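Zullarow Home Help > Heating, Cooling and Ventilation

Range hood pulls air down the water heater flue on high speed. Do I need makeup air?

Algirdas Baranauskienė

House is 1158 square feet, single story, slab foundation. The windows were replaced in May and the attic hatch and rim areas were sealed at the same time. The kitchen remodel followed. The new hood is a Bakora wall unit with 3 speeds, rated 1000 CFM on high, vented through the roof in smooth metal duct. The water heater is a natural draft gas unit in a closet off the kitchen. It has a draft hood on top and shares no flue with anything else. The furnace is electric.

With the hood on high and the windows closed, air comes down the water heater flue and out at the draft hood. I can feel it with the back of my hand. On low I feel nothing. With the kitchen window open a few inches, the downdraft on high goes away. The carbon monoxide alarm in the hall has not gone off.

The contractor says this is normal in a tighter house and that I should open a window when I cook. The inspector did not ask about it. I would like a fix that does not depend on remembering the window, particularly in winter. I have looked at passive dampers and at powered units with heaters, and the price difference is large.

The counters and drawers are finished, so I would prefer not to open any of the base cabinets for duct. 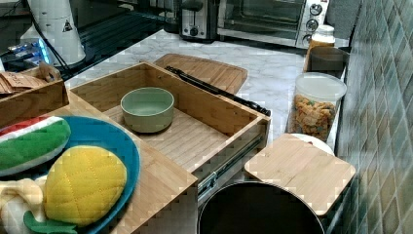

Nazareno Palumbo
Marked as helpful

Stop using high speed with the windows closed until this is fixed. Backdrafting on a natural draft water heater is a combustion safety problem, and a silent alarm does not clear it. Many alarms are designed to ignore low levels for a long time before sounding.

The reason is simple. The hood removes air, the house has to replace it, and after your sealing work the flue is one of the easier openings left. A natural draft flue works on a very small pressure difference, so it does not take much to reverse it.

You have three reasonable routes.

Replace the water heater. A heat pump or standard electric unit has no flue. A direct vent or sealed combustion gas unit takes its air from outside and is much less affected by pressure in the house. If yours is past the middle of its life, price this first. It removes the hazard even when someone disables the makeup air later.

Add makeup air. Most codes in the US based on the model residential code call for it above a set exhaust rate when fuel-burning appliances of your type are inside the air barrier. Your hood is well over that rate. Ask the building department which edition they enforce. The damper has to be interlocked with the hood so that it opens whenever the fan runs. I installed a Zilham motorized damper in my own house with a pressure switch in the hood duct. Wiring took longer than the duct.

Limit the hood. Some models allow a lower maximum in the control settings. Check the manual. If low speed handles your cooking, you may not miss high at all.

Passive makeup air at your flow needs a large duct, and people undersize it. A dryer-size opening will pass very little at the pressures that are safe for a natural draft flue. If the duct has to be long or has several elbows, go to a powered unit. You do not need to touch the base cabinets. Bring it in through the ceiling or a soffit, a few feet from the hood, and away from where the cook stands. 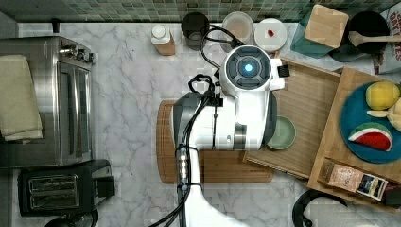
Test before and after, under the worst conditions you can set up. Close every window and outside door, run the dryer and all bath fans with the hood on high, and try interior doors both open and closed. Let the house settle, then fire the water heater and hold a smoke source at the draft hood. Smoke should go up into the flue soon after the burner lights and keep going up. I use an incense stick and carry it on a wooden tray with a raised rim, like the lighter one to the right of the cutting board, so the ash stays off the marble. Keep the stick away from the burner opening. If the smoke rolls back out, shut the burner off and open a window. Have a technician repeat the test with a manometer and a combustion analyzer. The smoke test gives you direction only.

Leonard_in_Viklund

I just crack the window. Never had a problem with mine and it's a bigger fan than yours.

Nazareno Palumbo
Reply to Leonard_in_Viklund

What kind of water heater do you have? If it is electric or sealed combustion, your result does not carry over to this one.

Leonard_in_Viklund

Electric.

ductwright

Agree with the first answer on replacing the water heater. Two additions.

Do not assume the hood moves its rated flow. Ratings are taken on a test setup. In an installed duct with a roof cap and an elbow or two you will get less. That matters for sizing powered makeup air, where you want supply close to measured exhaust. I have also tested a bath fan sold as a much larger model and read 93 CFM at the grille, so measure those too.

Second, check the backdraft damper on the hood itself. If it sticks open, cold air comes down that duct whenever the hood is off, and people blame the makeup air.

Algirdas Baranauskienė

Thank you. The hood manual does list a reduced maximum, and I have set it as a temporary measure. No downdraft by hand with the windows closed, but I have not done the smoke test yet. A technician is coming Tuesday with a manometer. I am getting a quote on a heat pump water heater. The closet may be too small for one without a louvered door.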